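Guest room safety check before the in-laws arrive (with my comments)

Sunday, January 8, 2023 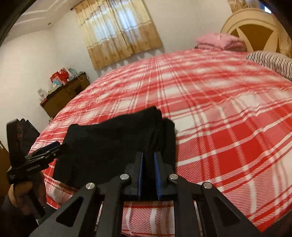

My son-in-law's mother, Telma Olivares, is coming to stay with us for three weeks in March, and she is bringing her older sister Araceli Ibarra, who uses a cane. I've met Telma exactly twice. The first time was the wedding, where we both cried and hardly spoke. So yes, I am nervous, and when I get nervous I make lists!

I started from the printed one that Chie Sasaki gave me (she used to do home visits for older people in Stunstead) and wrote my own notes under each item as I went through the house. My daughter asked me to type it up so her cousins could use it for their own parents. You get the comments too, I'm afraid.

BEDROOM

Smoke alarm works when you press the button: YES
Loud enough to bring my husband in from the yard. New battery anyway.

Lamp can be reached lying down: NO, now YES
I lay down and tried it. I had to sit up and lean, which I wouldn't want to do at 70-something in a strange house. Moved the nightstand over.

Bed height okay for getting up: NOT SURE
Chie says your feet should be flat on the floor when you sit on the edge. Mine are, but I'm tall and Araceli is tiny. I'm going to ask her niece and hope that isn't rude.

Clear path from bed to door: YES
The sewing machine has gone to the basement. I miss it already.

Rugs flat or taken up: TAKEN UP
This one hurt. The little rug came from Xolalpa, a present from Telma herself, and I was so pleased I'd have it down when she walked in. It slides, though. It's going on the wall over the dresser and I think it may look better there.

Window opens and locks: OPENS, STICKS
Heriberto Meléndez from next door is coming by with his plane to shave the frame. He wouldn't name a price so he's getting tamales.

HALLWAY AND STAIRS

Handrail tight: NO
Wobbled at the bottom. My husband swore it was fine and then it came off in his hand, bracket and all. Fixed the same afternoon.

Light switches at top and bottom: BOTTOM ONLY
An electrician quoted us $590 to add one upstairs. We had a talk about it over dinner (a long talk) and bought plug-in night lights for now. Still open.

Nothing stored on the steps: YES, as of today
We'll see.

BATHROOM

Grab bar by the tub: ORDERED
I got the Mirero one, 34 dollars. It has to go into a stud, so please don't let anyone in your family tell you the suction kind is just as good for someone's full weight.

Non-slip mat in the tub: YES

Water not too hot at the tap: TOO HOT
Turned the heater down. My husband has complained about his showers twice.

Medicine put away: YES
I cleared a whole shelf for them too, so they don't have to live out of a suitcase. When my own mother-in-law first had me to stay she'd done that for me, with a clean glass and a towel folded on top, and I've never forgotten it. I was twenty-three and terrified of her.

KITCHEN

Extinguisher charged: NO
The needle was in the red. Replaced.

Everyday things at waist height: MOSTLY
Plates, cups and coffee are down. Telma likes to cook, my daughter says, and I've had to have a word with myself about sharing my kitchen. The big pots can stay up high and I'll get them when she asks.

Emergency numbers on the fridge: YES
In English and Spanish. Evaristo Mendoza checked my Spanish and only laughed once.

OUTSIDE

Porch light: YES
Steps even and not crumbling: TOP ONE IS LOOSE
Waiting on dry weather.
Salt for ice: YES, one bag

STILL TO DO
Top porch step
Upstairs switch (money)
Window, when Heriberto can come
Ask about bed height
Hang the rug
Call Telma. My daughter says just call her, Mom, she's probably making a list about you.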